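What Washing Does to a Goalkeeper Glove

The palm of a goalkeeper glove is a sheet of latex foam, and it starts to wear the first time it is used. Most players replace a pair when the grip goes. Fewer look at how the grip went, and the cause is often in the laundry and not on the field.

Mustonen, which makes gloves for the amateur market, sells its Kirance model with a four-page care sheet. The sheet asks for a rinse before first use, a hand wash after every match, and drying in shade. A survey of 798 club keepers in the Nunside regional league found that most had never read it. Many put the gloves in the machine with the rest of the kit.

Machine washing does three kinds of damage. The drum twists the fingers, and the foam tears first at the seams between them. Detergent strips the softening agents from the latex, which then dries hard. Hook-and-loop wrist straps, if left open, catch on the palms and pull out small pieces of foam. Closing the strap prevents the last of these but has no effect on the other two.

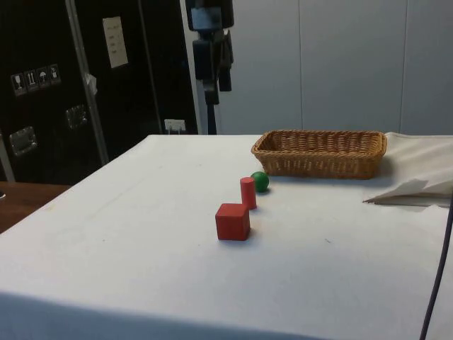 Red cube, red cylinder and green ball on a white cloth, with a wicker basket behind.

Water temperature matters more than the choice of soap. The Mustonen sheet sets a limit of 35 degrees Celsius. Above that, the glue holding the palm to the backing begins to soften, and the foam can shift under load. The result is a fold across the base of the fingers that cannot be pressed out again. A household thermometer is accurate enough to check the basin.

The method itself is short. Wet the gloves while wearing them and work the palms together under running water until the runoff is clear. Add a small amount of mild wash, press it through the foam, and rinse. Squeeze from the fingertips to the wrist. Wringing puts the same twist into the fingers as the drum does.

Drying takes longer. At the Nembridge training center, where the club keeps gloves for its youth squads on open racks, a pair needs nearly 14 hours at room temperature before the palm is ready to store. Pairs hung by the wrist strap dry unevenly, with water collecting in the fingertips. Pairs stood upright on pegs drain toward the cuff and finish sooner. Radiators, car dashboards and direct sun are all ruled out.
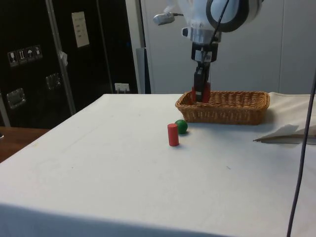

The foam should not be stored bone dry. A palm with no moisture left in it becomes brittle, and the surface sheds as a fine powder at the next session. Keepers who play once a week can leave the gloves slightly damp in a vented bag. Those who play less often should check them between matches and wipe the palms with a wet cloth if they feel stiff. Palms must not be stored face to face, as two latex surfaces left in contact will bond, and pulling them apart takes the top layer off both.

Foam thickness changes the schedule. The Kirance comes in two palm weights, and the heavier one holds more water and more dirt. It needs a second rinse and a longer dry. The lighter palm cleans quickly but has less material to lose, so it is the poorer choice for artificial turf, where each dive scrapes the surface.

A rotation of 2 pairs, one for training and one for matches, gives each enough time to dry. The match pair moves down to training when its grip fades, and a new pair takes its place. Worn training gloves with sound seams can still be used for handling drills on grass.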